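Larnell mobile: lost my save after switching phones, can I get my campaign back?

Asked by Duarte Godinho, Aug 27, 2016 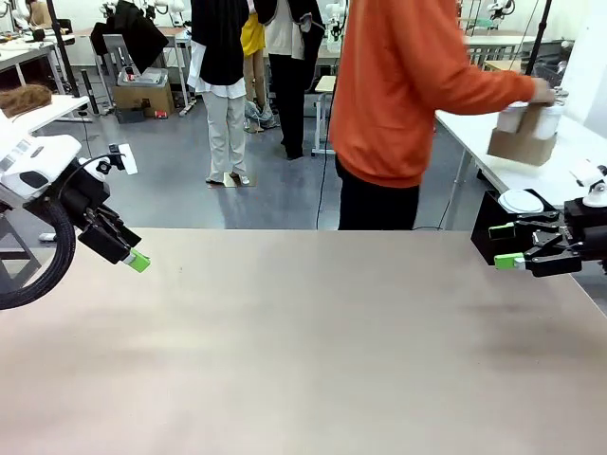

Hi everyone, I hope somebody can help, and sorry in advance if I ramble. I've been playing Larnell on my old phone since it came out and had gotten as far as the harbor missions, with the Uter squad almost fully upgraded. Last night I moved everything over to a new phone, installed the game, signed in with the same email, and it started me right back at the tutorial! My name shows up correctly at the top and my friends list is there too, but the campaign is at mission one and my coins are gone. I had 800 saved up for the night scope, so you can imagine my face.

The old phone still works (cracked screen, but it turns on) and I haven't deleted the game from it. I'm scared to open it now in case it copies the empty save over the good one. What should I do first?

Answer 1

Same thing happened to my brother. He just played it all over again. The early missions go pretty fast the second time if you skip the cutscenes.

Answer 2 (accepted)

Oh, I feel for you, and you were smart to leave the old phone alone! The friends list lives with your account, but the campaign is only stored on the phone until you turn on cloud saving, and that switch is off when you first install the game. I missed it for months myself.

What I would do is this. Close the game on the new phone, all the way, so it isn't sitting in the background. Then put the old phone in airplane mode before you open Larnell on it. Check that your harbor missions are there. If they are, go to Settings, then Profile, then Cloud Save, and turn it on. It will complain that there's no connection, and that's fine. Leave the game open on that screen, turn your wifi back on, and wait for the little arrow to stop spinning. Mine took 2 minutes, but my wifi is slow — our router is down in the basement.

After that, open the game on the new phone and go to the same menu. It should ask which save you want to keep. Read that screen slowly, please! The dates are in small print and the button on the left is the one for the phone you're holding, so you want the one on the right. Your coins come back along with the campaign. Anything you did in the tutorial on the new phone will be gone, but I don't suppose you'll miss it.

One more thing: if you bought the Carvalho mission pack, you may have to tap Restore Purchases in the store. It didn't show up for me until I did that and restarted.

Answer 3

The above worked for me in July except the daily bonus was reset, I lost 50 coins from that. Also the Wurkitetti skins didn't come over until the next day. Support never wrote back.

Comment from Duarte Godinho

It worked, thank you so much! Harbor missions, squad, coins, everything. I almost pressed the left button even after you warned me. Still waiting on one skin, but I'll give it until tomorrow like the last answer says.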